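Skondadcombe Community Sewing Rooms
Progress report to the Vuorinen Fund, second period
Prepared by Benedetta Parisi, project manager

Summary

The project is on schedule apart from the evening course in Navham, which started in September instead of June. Spending is within budget. We are asking for one change to the equipment line, explained at the end.

Courses

We ran 11 beginner courses in this period, against a target of ten. Each course lasts six weeks and covers hand stitching, machine use, hemming and simple repairs. Attendance held up well on weekday mornings and was weaker on Saturdays, so we have dropped the Saturday slot and moved its places to Monday at 6:30 p.m. The Navham delay came from the lease on the upstairs room, which was signed late. The first evening group there has 14 learners and a short waiting list.

Repair service

The repair counter took in 400 garments. Zippers and trouser hems made up most of the work. Coats take much longer than we allowed for in the original plan, and we have raised the estimate from one hour to two. Charges stay the same for people referred by the housing office.

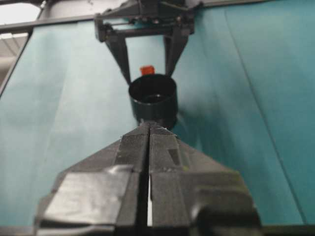
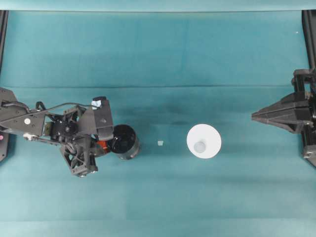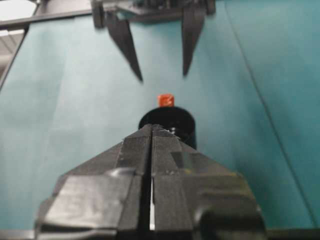

Fabric supply is in better shape than at the last report. The mill outlet in Prorkau now sends us end-of-roll pieces every month, and we pay only for delivery. Most of it is plain cotton, with some heavier cloth that suits bags and aprons. Teal-green, like the cloth covering the work surface in the second picture, is a popular color with learners for aprons, and we have asked the outlet for more in that range. Lining fabric is still bought at full price.

Budget

We have spent $3,000 of the materials line, slightly under the forecast. Rent in Navham began three months late, and the unspent amount has been carried forward. Tutor pay is as planned.

Next period

We will start the first intermediate course, covering patterns and fitting. Two former learners have begun training as assistant tutors and will help with it. We would like to move the money set aside for a second steam press to an overlocker for Navham, where learners currently finish seams by hand. The cost is the same. Please let us know if you need a revised budget sheet before approving this.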